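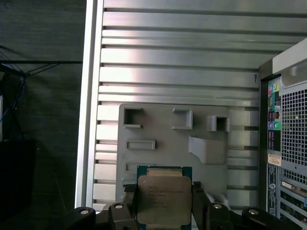

Re: [Prerkport-list] Notes from the open day

From: Gizella Fekete
To: Prerkport members list
Date: August 11, 2025

Hello everyone,

I promised a few of you on the bus that I would write up the open day at Prususcombe while it was still fresh, and then of course I let the weekend go by and my inbox filled up with tomatoes (people offering them, I mean, not the actual fruit, though there were some of those on my porch too). So please forgive me if this is a bit out of order. Csenge asked a good question on the list already and I'll get to it, I promise, I just want to say hello properly first.

Csenge Jakab wrote:

> Hi all, so sorry to have missed it! I had the grandchildren
> and there was no getting away. Could somebody who went say
> what the robots were working on this time? Last year it was
> all boxes going from one belt to another and I confess I
> went looking for the coffee. Kornél tells me it was computers
> this year. Were they building them or taking them apart? And
> is it worth asking for a second visit in the fall?
>
> Csenge

Computers it was, Csenge, and you would have liked it much better than the boxes. The demonstration was called Tendo, which I gather is their name for the whole project, and the idea is to have robot arms do the fussy bench work on ordinary desktop machines: processors, memory, that sort of thing. So the answer to your building or taking apart question is that they want to be able to do both. The young woman who gave the talk said that putting a part in is the harder half, and that a person does a hundred little corrections with the fingertips without ever noticing. I have been noticing mine ever since, mostly while threading needles.

We went in two groups, and I was in the second one, which turned out lucky because the first group had used up all the easy questions. There were 13 of us crowded along the rope and we had to take turns at the front. I got a good long look at the gripper with a processor in it, held up on its edge between two black fingers, and I must say it looked like a very small thing to trust to a very large arm. I had always pictured a processor as something deep inside that you never see. It's a little green square with a metal lid on it and tiny printing across the top, and my reading glasses were in my other bag so I can't tell you what the printing said.

The other thing that caught my eye was the gray plate they keep beside the computer, with all sorts of blocks and slots and little holders standing up from it. I took it for part of the machine at first. The speaker explained that it's a parking place for parts, more or less, so that the arm always knows where to find a thing and where to put it back. My late mother kept her sewing drawer on the same principle and would have approved. She said they had redone the layout of that plate more times than she cared to admit, the last time in July, and that most of their bad days over the winter were down to a holder being a hair too tight.

Somebody behind me (I think it was Kristóf Lengyel, but it was crowded) asked why they don't stand the computer up the way it stands under a desk. She said that they try it different ways, and that laying it on its side is kinder for anything that has to go straight down into the board, since gravity is on your side for once. With the panel off you can see right in, too, and she was very patient about pointing out the socket where the processor goes, with its silver frame and lever, and the memory slots in a row next to it. I had a computer just like that in the spare room for years and never once opened it up. Now I rather wish I had.

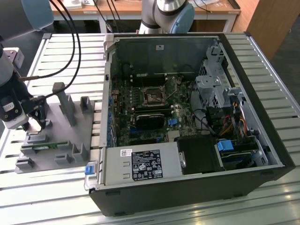
Jenő Szűcs told me on the way home that he thought the talk went by too fast, and that he would gladly have given up the lunch for another half hour at the bench. He wanted to know what happens when the arm meets a part that has been pushed in crooked by a person, and whether it can tell. I didn't have an answer for him, and I don't believe the question came up in either group. If we do go back, Jenő, you are going at the front of the rope and you are asking it yourself.

On the practical side, for those who weren't there: the parking is fine but the walk from the lot is longer than it looks on the map, and there is a slope. They have a side door with a ramp if you ask at the gate. The hall is kept cool, so bring a sweater even in this heat — I had mine and lent it out twice. Chairs were a little short in the demonstration area and I did mention it to them. Lunch came from Kiss, the same as last year, and the poppy seed rolls were as good as ever.

As for a second visit, they told us they can take a group of up to 13 in the fall, on a weekday morning, and they would like one name to write to. I'm happy to be that name unless somebody else is dying to do it. Please reply to me directly and not to the whole list, or Kornél Erdős will get everything twice again and I will hear about it.

Csenge, I have a leaflet for you and will drop it in your mailbox when I come by for the jars.

Warmly,
Gizella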